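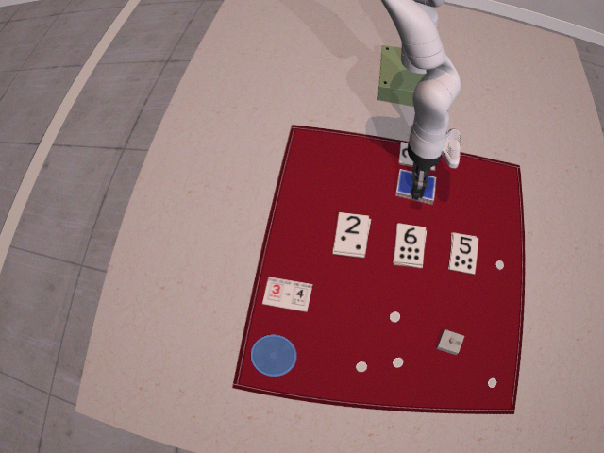

A dark red mat laid out on a pale beige tabletop.

Table linen rules scrapped at Drarklow hall after hirers revolt
July 2022

A rule that made every hirer of the Drarklow community hall rent tablecloths from the one supplier has been dropped, less than a year after it came in.

The town council voted Tuesday night to end the arrangement with Kedis, the linen and party hire firm on Nevville Road. Hirers can bring their own cloths, mats and runners again from the start of next month. Or go without.

The rule started last October. It followed a run of complaints about candle wax, hot dishes and one very bad evening with a fondue set, all of which left marks on the hall's older tables. Council staff wanted proper coverings on every table at every booking where food was served. Kedis was the only local firm to put in a price.

Cost to the hirer was folded into the booking, which is where the trouble began. Small groups that use one or two tables were charged the same flat linen fee as a wedding. The quilting group, the seniors' lunch and the Saturday chess club all wrote in. So did parents booking kids' birthday parties, several of whom said they'd been told a plastic cloth from the discount shop wasn't allowed even for cake.

A petition at the library and the bakery counter picked up 454 signatures by the end of June. Not bad for a town of 2,410.

Bookings slid too. A staff report tabled at the meeting said weekday hires were down noticeably on the same months before the pandemic, though it stopped short of blaming the linen fee for all of it. Heating was out for part of the winter. The parking lot was dug up in spring. Still, the report said, the fee was the reason given most often by groups who cancelled or moved to the church basement.

Linen income didn't come close to covering the paperwork, according to the same report. The council took in almost $2,000 from its share of the fee over the whole period, and most of that went on staff time chasing invoices and sorting out who had damaged what.

Stains were the sorest point. Under the old terms any cloth that came back marked was charged at replacement value, and hirers complained they were being billed for marks that were there when they unfolded it. Council says it has has settled all but two of those disputes and will write to the remaining hirers this month. No word on whether refunds are on the table for fees already paid. The report recommended against it.

Kedis did not oppose the change. In a letter read out at the meeting the firm said the contract had been more work than expected, with small orders going out most days of the week and often coming back damp and in the wrong bags. It will keep renting to hall users who want the service and has put out a new price list, by the table this time. Delivery to the hall is free on larger orders. Smaller ones need to be picked up from the shop before closing on the day before the event.

What stays: tables must still be covered or protected when hot food is served. A mat will do. Hirers can use their own, or borrow from a stack of heat-proof ones the council plans to buy for the kitchen cupboard. Candles need to be in a holder with a base, and tea lights need a saucer. Tape is still banned on all tabletops. So are staples, which apparently had to be spelled out.

Deposits go back to the old system as well. One damage deposit for the hall, kitchen and furniture together, refunded once the room's been checked.

Debate ran longer than the item deserved, going by the groans from the back row. One councillor wanted to keep the fee for weddings and licensed events only. Another asked for the hall to buy its own linen outright and wash it at the arena, where there's a commercial machine used for the hockey towels. Arena staff said the machine was already spoken for most of the winter. Both ideas were voted down. The motion to scrap the rule then passed with one vote against.

The tables themselves may be next. The oldest date from when the hall opened and several have legs that won't lock properly. Staff have been asked to price replacements with a wipe-clean top in a light colour, and to look at whether the Chege Fund, which paid for the new hall chairs, would take an application for the rest. That report is due back in the fall. Until then, anyone setting up is asked to check that the legs are locked before putting anything heavy down, and to leave a note in the office mailbox if a table's wobbling.

The seniors' lunch has already said it's coming back. Organizers told the meeting they had kept their own cloths in storage the entire time, washed and folded, and would like their cupboard key returned. Chess club is less sure. It has been playing in the library's meeting room since February and likes the light, according to a note it sent in with the petition, and the coffee is closer.

The quilting group hasn't decided. It needs the big room for laying out full-size quilts but has paid for the church basement up to the end of August.

Existing bookings will be adjusted automaticaly. If you've got a date after the change and the linen fee is still showing on your invoice, call the town office and they'll take it off by hand. Anyone who has already collected cloths from Kedis for a booking this month should return them as normal, dry and in the bag they came in.

The updated hire form is at the front desk. The online version will follow once the website is fixed – the bookings page has been down since the long weekend and staff couldn't give a date for it coming back.

Also at Tuesday's meeting: water main work on Nevville Road pushed back a week, and the dog park gate is to be replaced. Council does not meet in August.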